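I gave up buying salad dressing in July, mostly to save money, and I've kept it up longer than I expected. The recipe is hardly a recipe. Three parts oil, one part vinegar, a spoon of mustard, salt. 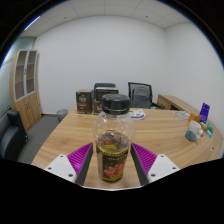 The mustard matters more than the vinegar. I tried leaving it out for a week and every lunch tasted thin. Musa Akpan, who sat next to me at Onyeka for years, swears by a little honey as well. I add it when the lettuce is bitter – otherwise I skip it.

A batch takes me 20 minutes if I chop garlic and a good deal less if I don't. I make it at night, after the dishes.
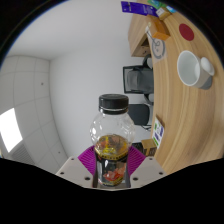 ## Lunch at my desk

The other change was eating at a set time. I used to eat whenever a call ended, which some days meant three o'clock. Now I stop at noon and close my email. The first few days I kept checking my phone. I still do sometimes.

Leaves go in one box, beans or chicken in another. I dress it right before eating.
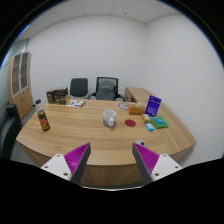 ## What's next

I want to try a sesame version, and something with yogurt that will keep for a few days. If you have one you like, leave it in the comments.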